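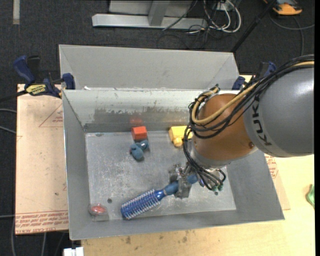
CLUNHAM, May 4, 2022 - Basis opened its robot picking workshop to visitors last month for a one-day demonstration of how an industrial arm handles mixed household goods. The open day drew 200 people in four groups, most of them from warehouses, parts suppliers and technical schools in the area.

The main demonstration used a KUKA arm fitted with a metal gripper, working over two sheet-metal bins set back to back. Visitors watched from behind a marked line while the arm worked through a list of items one at a time. A blue round hairbrush was among the goods on the list, along with block-shaped pieces and a red item in clear packaging.

Items of this kind are hard for a robot for different reasons. A brush has a wide head and a narrow handle, and the gripper has to close on the handle at an angle that keeps the brush from swinging. Clear packaging reflects light and gives a camera system little to measure. Blocks are easier to hold but often end up against a wall of the bin, where the fingers have less room to get in.

Each group saw a session of picks followed by a question period. Staff from Basis explained how the software chooses a grip, what happens when a pick is missed, and how the arm is kept from striking the sides of the bin. The arm ran at reduced speed during all sessions so that visitors could follow the movement of the wrist and fingers.

The arm made 700 pick attempts over the day and completed 612 of them. A completed pick was one in which the item was lifted clear of the bin and released at the target point. Missed picks were left in the count, and the results for each session were posted on a board by the entrance before the next group came in.

The picking software is called Tanasarn. Basis has been developing it at the Clunham site and plans to begin a longer trial with Flivetti, a distributor of home and personal care goods. Flivetti has supplied a test list of 3315 products for the trial. The list includes soft packs, bottles, brushes, small toys and boxed goods. Items that the arm can't handle reliably will be marked for picking by hand.

Several visitors asked about worn equipment and how often parts need to be replaced. Staff said that gripper fingers are checked at the start of each shift and changed when the gripping surface no longer holds a smooth handle. Bins stay in use with surface scratches - only dents that change the shape of the floor or walls call for a new one.

A second open day is planned for the fall. It will use the same format, with a longer question period and a separate session for schools. Groups of up to 12 can register through the Basis front office in Clunham. Visitors must wear closed shoes, and safety glasses will be provided at the door. There is no charge to attend.

About Basis

Basis develops picking and sorting software for industrial robot arms. The company's office and workshop are in Clunham.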